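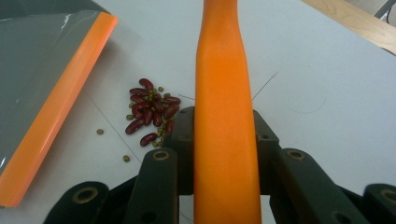 Sweeping Up at Endmont
2022-02-20
By Hafiz Pillai

The manipulation club at Endmont meets in a ground-floor workshop with poor heating and good tables. Its current project is named Skasel. The goal is a policy that lets a small arm sweep spilled dry goods into a dustpan, trained on demonstrations that students record by hand.

The recording tool is a hand-held gripper with black linkage fingers and brass-colored bushings at the pivots. A student holds the tool, closes the fingers on an orange handle and performs the sweep. The camera travels with the gripper, so the arm later works from much the same view the student's hand had. No arm needs to be powered during collection, and two students can record on separate tables.

"The grip is where most of our bad episodes come from," says Aisling Horgan, who leads the hardware group. The handle is smooth plastic and tapers toward a waist, and if the fingers close too near the narrow part the handle rotates under load. Students are now told to take it low, where it is wider. Horgan's group also replaced the finger pivots in the fall, after play in the joints began to show up as jitter in the recorded finger width.

The spill is a mix of kidney beans and mung beans. The two sizes behave differently. Kidney beans slide and stop. Mung beans roll, and a stray one can end up on the wrong side of the pan's orange lip before the first stroke is finished. Theerawat Phetsri, who writes the task sheets, began with kidney beans alone and found that the trained policy made one long stroke and quit. Adding the smaller beans forced demonstrators to make short corrective strokes, and those strokes then appeared in the policy's behavior.

Skasel's first full data set has 400 episodes. Each one is limited to 20 seconds. Episodes in which the demonstrator's free hand enters the view are discarded. The dustpan angle and the location of the pile are changed between episodes according to a printed table, a rule Phetsri introduced when he noticed that right-handed members always set the pan down on the left.

Playback and labeling run on Yeon, a viewer written by I-seul Kong. It plots finger width against time under the video and flags any drop in tracking quality. Kong is rewriting the export step, which currently loses the last few samples of each episode.

Arm trials are scheduled for April.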